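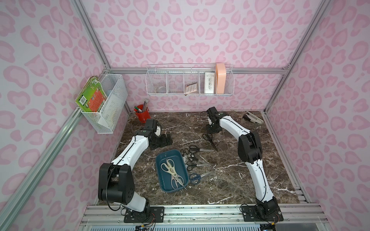
Tadeusz Śliwiński
Head of Evaluation, Sketbridge

About Sketbridge

Sketbridge tests whether robot arms can do ordinary chores. We don't build arms and we don't sell them. Manufacturers, software teams and a few workshop owners send us a system, we put it to work on a fixed set of jobs, and we report how often it finished, how long it took and what a person had to do afterward.

The question we get most is whether machines can do household or shop-floor chores yet. Our answer is a table of results with a date on it. Some chores are close. Picking a single rigid object off a clear surface and putting it in a tray is a solved problem for most of the systems we see, provided the object stays within the size range it was trained on. Folding a fitted sheet is a long way off.

Most of the useful work lies between those two, and a pile of scissors is a good case of it. The handles are loops, so one pair can hook another. The blades are thin, shiny and flat against the table, which makes depth readings poor. Pairs stacked on each other hide the pivot, and a gripper that closes on the wrong handle lifts two pairs or opens one. People sort a pile like that without looking at it for long. An arm has to decide which pair is on top, and several current systems get that wrong more often than they drop anything.

What we test

The chore set has 22 jobs, split between home and shop floor. Home jobs include clearing a desk, loading a dish rack and putting groceries on a shelf. Shop-floor jobs include kitting small parts, returning hand tools to a tray and replacing a bin liner. Each job has a written start state, a written end state and a time limit. A system gets 400 attempts per job. Layouts change between attempts, and the developer doesn't see them in advance.

We work on two-arm stations as a rule. Many chores need one hand to hold and another to move, and a single arm tends to be scored on tricks that wouldn't survive in a kitchen. Stations are dressed with patterned walls, stone-look or wood-look tops, and ordinary clutter such as staplers, pencils and baskets. Plain gray backgrounds flatter vision systems - we stopped using them after the first round.

How we score

An attempt is a pass, a partial or a fail. A partial means the end state was reached with something out of place. If an operator steps in, the attempt is a fail, even if the step took a second. We publish the intervention count beside the pass rate. A machine that needs a person standing next to it hasn't saved that person any time.

We also record damage. Scratched tops, bent utensils and cracked bowls are logged by job and by system.

Who we are

Sketbridge was started by three engineers who had worked on packaging lines, and it now has a staff of 9. Lena Wróbel runs the stations and writes the start and end states. I handle scoring and sign the reports. Trevia, our scheduling and logging software, was written in-house and is free to any lab that wants to run the same chore set. Elora is the object library: kitchenware, stationery and hand tools, most of it bought from regular stores and replaced when worn.

We take no payment tied to a result. Clients pay a flat fee per job, and they can withhold their name from a report but can't withhold the numbers.

Working with us

New systems are accepted twice a year, with the next intake in May. Send the arm's payload and reach, the gripper drawings and a list of the jobs you want scored. If your machine does only one chore, send it anyway. A narrow machine with a high pass rate is of more interest to most workshops than a general one that needs watching.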